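Gavo wrist recording kit

The Gavo kit is a parallel gripper with a small camera built in at the wrist, made for recording manipulation examples on a tabletop arm. It is sold by Sterklow as a complete set and fits most light arms through the supplied adapter plate.

Each recording pairs the camera view with finger opening, wrist pose and operator input, all on one clock. Files are written one per attempt, so a bad attempt can be dropped without touching the others. The operator marks the start and end with a foot pedal.

The fingers are black; the left one has a fine mesh fabric on its inner face. The fabric is a wear part. We suggest a new pair of covers after every 500 attempts, sooner if you work with hard plastic parts such as plugs and chargers.

Both fingers stay in view at the bottom of the picture. Learning systems trained on Gavo recordings can then relate the grip to the object with no second camera, though the recorder has an input for one.

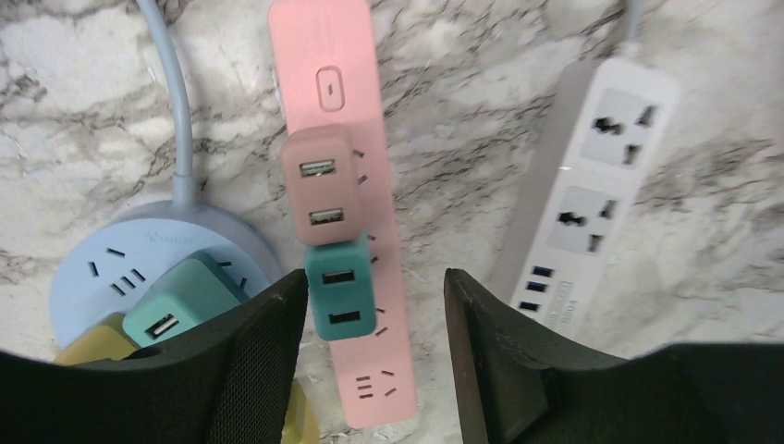
Wrist camera view over power strips and USB chargers on a marble-patterned surface.

The Telitz task pack is a separate item. It contains 26 written tabletop tasks with start layouts and labels, among them plugging in, unplugging and sorting by color. Labels are plain text and can be edited before or after a session.

In the box
Gripper with wrist camera
Adapter plate and screws
Recorder, foot pedal and cables
Four pairs of finger covers

Details
Gripper weight with camera: 572 g
Finger opening: 101 mm
Recorder storage: 500 GB, removable

Not included: arm, table, second camera. The older Ozoliņš adapter plate does not fit this version – order the new plate if you are replacing an earlier gripper. Finger covers for both versions are the same part.

Page updated 21 June 2023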